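Kedar Under-Frame for Work Tables
First published June, by the Ross product desk
Last updated: 5 November 2025

The Kedar is a bolt-together steel under-frame for work tables. It is sold without a top and accepts any flat, rigid panel that meets the notes under Fitting a Top. Typical uses are inspection, light assembly, packing and general lab work. It is not rated as a vise bench or for hammer work.

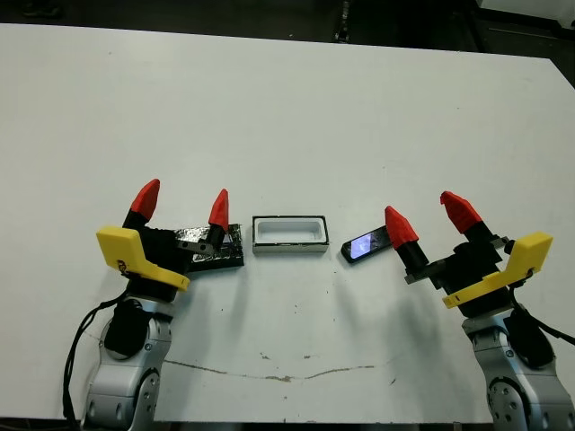
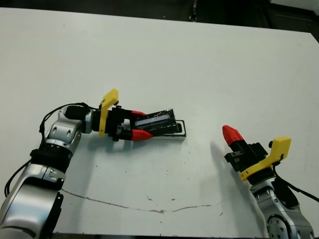 According to Gudari, the frame holds level well once loaded but the end rails should be checked again after the first week, as two bolts on one table had backed off slightly by then. We agree with this and have added the check to the assembly sheet. The bolts seat into the paint on first tightening and lose some preload as it compresses. One further pass with the wrench is normally enough.

Construction

Four legs, two long rails, two end rails and a center brace. Legs and rails are square steel tube, welded closed at the ends and powder coated after welding. The brace is folded sheet and fits between the long rails with its open side down. Wall thickness of the tube is 3 mm throughout. Earlier frames used a thinner wall on the end rails; the parts are the same outside size and can be mixed, but the load rating then drops to that of the older frame.

Corner joints use a plate inside the rail end and two M8 bolts per face. All bolts are supplied. The 5 mm hex wrench in the bag fits the brace screws only. The M8 bolts take a standard socket, not supplied.

Load

Rated load is 100 kg, evenly spread, including the weight of the top. A heavy top reduces what can be placed on it by the same amount. Loads placed on an overhang count against the rating at double their weight. Do not apply the rating to a frame on casters, which has its own lower figure on the caster sheet.

Leveling

Each leg has a threaded foot with a swivel pad. The foot should stay engaged in the leg by at least eight full turns. If the floor needs more travel than this allows, use the long foot kit. Shims under the pad are not recommended, because the pad can walk off them under vibration.

Level the frame before fitting the top. Set the highest corner first with its foot fully in, then bring the other three up to it. Lock nuts are tightened upward against the leg. A frame that rocks after leveling usually has one end rail fitted upside down, so look at the plate holes before adjusting the feet again.

Fitting a Top

The top is held by slotted clips along the long rails. The slots let the panel move with changes in humidity and should not be packed out or glued. Screws for the clips are not supplied, as length depends on the panel. Choose a screw that stops short of the face by at least 3 mm.

Overhang at the long sides may be up to about 100 mm. At the ends, keep the panel flush with the rail if tables are to be joined in a row. Panels with a bow should be fitted with the high side up, clipped at the middle first and then outward. A panel that will not pull flat by hand pressure should be rejected. Pulling it down with the clips will twist the frame.

For close visual work we suggest a matt surface over a gloss one. Gloss tops show overhead lights as bright bands and make small parts hard to pick out. Color is a matter of what will be placed on it; a light top suits dark parts and the reverse.

Joining Frames

Frames can be joined end to end with the Futivness link plate, sold as a pair. Level each frame alone, then join, then check again. Do not use the link plates to pull a low frame up to its neighbor.

Finish and Care

Powder coat in light gray. Wipe with a damp cloth and mild soap. Solvents will dull the coat. Chips should be touched up promptly if the table is used in a damp room.

Supplied

Frame parts, M8 bolts and washers, brace screws, hex wrench, feet with lock nuts, clips, assembly sheet. Ships flat in two cartons, which may arrive separately.

Spare Parts

All parts are sold singly. Quote the letter stamped inside the end rail when ordering. Frames with no letter are the older type.

Contact Ross Sales and Spares | Copyright Ross | Back to top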